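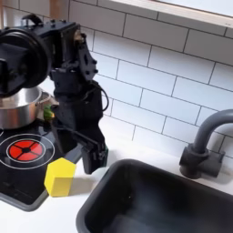 Toy kitchen station: frequently asked questions

This page covers the working rules for the toy kitchen stations at the Garisau and Salinas sites. It applies to anyone who runs, resets or reviews a session. Last revised 14 Jan 2026.

Who can run a station?

Anyone who has finished the bench safety course and done one supervised session. The course is good for a year. If yours has lapsed you can still review recordings, but you can't power the arm.

Do I need the full checklist if I'm only running a few episodes?

Yes. The checklist is the same for one episode as for 100. Do it again after any break where the station was left unattended.

What do I check on the arm before starting?

Look at the bracket screws, the gripper fingers and the cable at the wrist. The cable should have enough slack for the wrist to turn both ways and should not be able to catch on the faucet or a pot handle. Check printed parts for cracks, mainly where the fingers join the body. Replace a cracked part. Do not glue it.

How close can the fingers get to the counter?

The software floor is set at 8 mm above the counter for free moves. Grasping moves may go lower, at the reduced speed only. The sink is a separate zone with its own floor, so load the zone file for your station before you start. Garisau and Salinas have different sinks and their files can't be swapped.

Which objects are allowed?

Anything on the station's object list: wooden blocks, toy food and the small cookware. Nothing made of glass, nothing with a sharp edge, and no real food. If you want to add an object, send a request with its weight and a note on how it should be picked up.

The pot is metal. Is that a problem?

No, metal pots are on the list. Keep them clear of the home position, and write down in the log if one gets knocked. Shiny surfaces can upset depth readings, so don't use a pot to judge whether depth is working properly.

Can I reach in while the arm is holding still?

No. A still arm may be waiting for a command. Press pause, wait for the status line to read HOLD, then reach in. For anything that takes both hands, such as untangling a cable, use the emergency stop.

Where do objects go at reset?

Use the layout card for that task. If the card says "free", put objects anywhere on the counter, stove or sink floor, but vary it between episodes. Blocks should not hang over an edge unless the card asks for it.

Should I delete a failed episode?

No. Mark it as failed and pick a reason from the menu. Delete only if a person's face was recorded by mistake, and tell the site lead the same day.

How often are the fingers replaced?

Every 2,000 grasps, or sooner if they show wear. The counter is on the station's start screen - reset it only when new fingers go on.

Where do I report a near miss?

Use form 229, even if nothing was damaged. The Stomness office reads every form and replies to the person who sent it. The next review of these rules is in February.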